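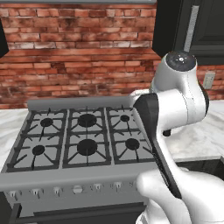 Working at the range beside the arm

Advice for kitchen staff, Skorkdale site

The following tips apply to all staff who cook, prepare or clean at Skorkdale. They were drawn up by Valentin Mocanu, kitchen supervisor, after the first 14 weeks of shared working, and take effect in September.

Agree who has the range. One person is named at the start of each shift and decides when the arm may work over the burners. If you need a burner while the arm is in use, ask that person. Do not reach under or across the arm, even for a moment.

Know all six burners. Cooks who used to keep to their own two are now expected to take over any of them when the arm is stopped. Learn which knob serves which burner and say the position aloud when handing over, for example "front middle, low".

Keep the marble beside the range as clear as the work allows. Shakers and small bottles should go back to their agreed places after use. Put hot pans on a stand and never directly on the stone.
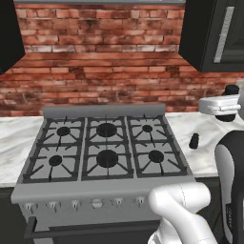
The range and the worktops on either side.

Clean the grates by hand. This task has not passed to the arm. Wait until the burners are cold, lift each grate with both hands, and wash it in hot water with a little washing-up liquid. Dry it fully before putting it back. Brush out the burner caps and check that each one sits level.

Wipe the knobs with a damp cloth that has been well wrung out. Spray cleaner should be put on the cloth and kept off the control panel. The same rule applies to the casing of the arm.

The microwave

Staff remain responsible for what is heated and for how long. Check the dish, the cover and the time yourself before the food is served. Stir soups and sauces halfway through and let them stand for two minutes.

Leave room in front of the microwave and the refrigerator. Trolleys are to be parked at the Nindlow door, where they do not block either handle.

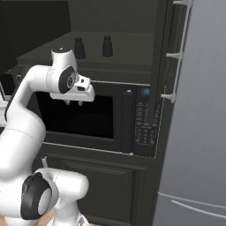 Arm at the built-in microwave, next to the refrigerator.

Changes to duties

No post has been removed. Hours saved on lifting and carrying, 116 in the first period, have been moved to preparation and to training. Some staff have found the day quieter and others have missed working in pairs, and the rota now places two people at the preparation bench every morning.

Each shift keeps a page in the Goel book, on the shelf by the office. Write down any stop, spill or near miss, however small, with the time and your initials. Entries are read before the next shift begins.

Staff who have not yet had the two-part training should not work at the range alone. Places may be booked with the supervisor.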